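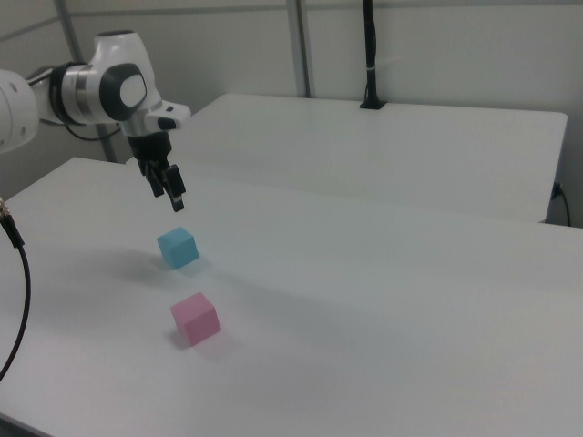

A light blue cube and a pink one on a white table. Pastel blocks like these are back in the shops.

Zofia Cieślak keeps her blocks in shoeboxes, sorted by maker and then by size. The boxes fill one wall of her workroom in the flat above the old Biketti shoe shop, and a few more sit under the bed. She started buying them for her daughter, who lost interest at the age of four. Cieślak did not.

"I liked the plain ones," she says. "No letters, no numbers, no animals. A cube with a picture on it has a right way up, and then a child spends the afternoon looking for it."

Her collection now stands at 3000 pieces. Most are cubes. There are some arches and half-rounds, which came in mixed lots from house clearances, but she swaps those when she can.

Coloured blocks used to mean red, yellow, green and a strong blue. Those colours were easy to mix and hid the dirt. Paler shades turned up now and then, usually in small runs, and they did not sell well. Parents thought they looked washed out. Cieślak has an early set from Stelura in pink, pale blue and cream, bought from a closing-down sale with the price sticker still on the lid. It has 12 cubes and the box is split at one corner.

The change came when the toys moved into the living room. Small houses have no separate playroom, and whatever the child is playing with is on the rug when visitors arrive. Makers noticed that people would pay more for something they did not mind looking at. Berhe, which had made bright blocks for years, brought out a soft-coloured range and dropped two of its primary sets to make room for it.

Matt finishes came in at the same time. A gloss block looks smart in the shop, but it slides, and a tower of gloss blocks comes down early. A matt one grips its neighbour a little. It also marks more easily. Cieślak wipes hers with a damp cloth and dries them straight away, and she does not use anything from a spray bottle. Blocks that have been chewed she leaves as they are.

She holds new arrivals up against the older ones to compare the shades. Pink is the hardest to match. Two batches from the same maker can look identical under a lamp and quite different by the window. Her notebook has four pages on the Trutodeo pink alone, which was changed at least twice without any note on the packaging.

For anyone buying a first set, her advice is short. Check that the edges are slightly rounded. Put two blocks together and see if the faces meet without a gap. Buy one size and plenty of it — a child with 12 cubes builds a tower, and a child with 40 builds a street. Second-hand sets are usually fine, though pale colours that have stood on a sunny shelf will have faded on one side.

Prices vary a good deal. Loose cubes can be had for very little at car boot sales, often in a carrier bag with other things. Complete boxed sets in the paler colours are scarcer, and Cieślak was once outbid on one that went for 300 pounds. She still has the listing printed out, folded inside the lid of the Stelura box.

In January she plans to clear the boxes from under the bed and put up another shelf.

Last updated: Dec 2, 2019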